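July
By Eun-ji Noh

The cook who taught me to be on time

I spent two years as an army reservist, and if you ask me what stuck, I'll tell you it was breakfast. Our cookhouse at Jendthorpe fed us all from a kitchen the size of my garage, and the woman in charge was a corporal called Eun-seong Jang.

I was sent to help her because I'd twisted my knee on a march (my own fault, new boots). I thought I'd got off lightly! She had me peeling at 4am. On my second morning I strolled in 15 minutes late, and she didn't shout - she just handed me the ladle and sent me out to tell the queue why there was no porridge.

I've never been late since, not even to the dentist.

We still write to each other. She runs a café in Wostov now and says her civvy staff are far worse than I ever was, though she does let them sit down. I went over last spring and she put me straight on the washing-up. I loved every minute of it - well, apart from the roasting tins.

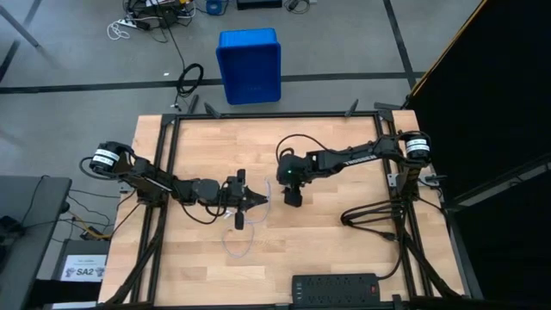

More from this section

Letters home from Farahani
My first week in the reserves, blisters and all
Skuvwood drill hall opens its doors again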